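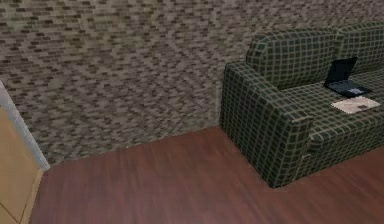

*Mosaic wall texture in brown and beige, with sofa. Computer rendering.*

The question of wall coverings has occupied a good part of my October. The residence at Clonden has four rooms that require attention before winter, and it was my intention to settle all of them within a budget of $3,000. The first quotation, received from Hitwood, was $1,380 for the sitting room alone, materials included and labor excluded.

Patterned walls have returned to favor, and I remain undecided on their merits. A small pattern conceals scuffs and uneven plaster. It also tires the eye in a room where one reads every evening. My colleague Arūnas Paju papered his hallway in a fine speckled print and reports complete satisfaction, although a hallway is a place through which one merely passes.

Samples should be requested in the largest size available. The Rudden showroom supplies pieces 33 inches wide at no charge, and these were of far greater use to me than the small squares sent by post. Each was taped to the wall for a full week and viewed in the morning and again after 8 p.m. under lamps. Two were rejected on the second evening.

Mr. Sebastian Furtună, who has agreed to carry out the work, charges $80 for an initial visit and deducts that sum from the final invoice. He advises that the old paper in the dining room be removed entirely before anything further is ordered. The stripping will begin there, and the sitting room will remain plain white until spring.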